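**1/** Notes on wood finishes for desks and benches, as I was asked twice this month. Mostly hardwax oil against water-based varnish, with a bit on wear. October 21, 2022.

**2/** Hardwax oil soaks in a little and leaves a thin film. Varnish sits on top. Nearly every difference in upkeep follows from that.

**3/** Prep is the same for both. Sand to 120, then 150, vacuum, wipe with a damp cloth, let it dry overnight, one light pass at 180. Going finer than 180 under oil gives a paler, patchier result on ash and birch.

**4/** Coverage. The Kratochvíl oil I use does a desk top and both edges from a 200 ml tin, two coats. Second coat goes on after 16 hours in my shed. Add time in January, or bring the top indoors.

**5/** Buff the excess off within 10 minutes of laying it on. Miss that and you get sticky ridges that have to be cut back with a grey pad.

**6/** Oily rags: spread flat outdoors until stiff, or soak in water in a lidded metal tin. A crumpled rag in a bin can set itself alight. Water-based varnish doesn't carry this risk.

**7/** Wear on a light top shows first where forearms rest and where cables drag over the edge. Skin oils darken bare patches. Grit under a cable acts like fine sandpaper.
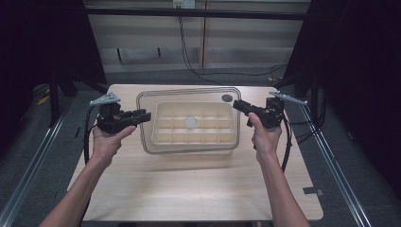

**8/** Spot repair, oil: scuff the patch with a grey pad along the grain, wipe, small dab of oil, feather it out by hand, buff. The join is hard to find after a week.

**9/** Spot repair, varnish: don't bother with patches. The edge of the new film catches the light. Sand the full surface and recoat.

**10/** Wenjie Jiang asked about hot mugs. Both finishes can mark. A white ring in oil usually goes with a rub and more oil. In varnish it often stays.

**11/** Ivar Haugland prefers varnish for shared benches and I agree with him there. Spilt coffee left overnight gets through oil at the end grain.

**12/** Cleaning, either finish: damp cloth, drop of washing-up liquid, dry straight after. No scouring pads, no silicone polish. Silicone causes craters in the next coat and is a pain to get out.

**13/** Undersides next. Short version: one coat, same product as the top.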